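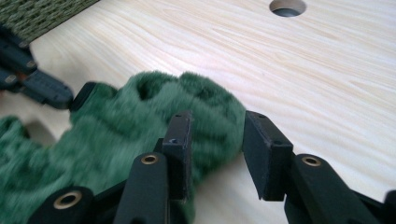
Budget for the second half of the year

11th August

I finally sat down with Behrouz Ansari to go through what we can spend before the end of the year. We have 4,000 left, and the list we wrote in June came to a good deal more than that.

The hand-held grippers stay as they are. Soft toys are still the hardest thing we ask them to pick up, long fur especially, and I had wanted new fingers for both. Behrouz would sooner buy spare pads and screws first, and I agreed. A full set from Comberg is 515, so we are having two.

The big item is the arm. Lunedis quoted 1,663 for a refurbished one, without a controller. Godoy wanted more but would include the controller and a year of support. I have asked both for delivery costs in writing, as I got caught out by that last time.

I have also put down 50 for more plush toys. Janaína Frota thinks this is too low. She may be right, but charity shops are cheap and we can top it up.

Things moved to next year: a second table, better lights, the label printer.

I'll order the pads this week. The arm can wait until Godoy reply. If anyone has used their support line, please leave a comment, good or bad.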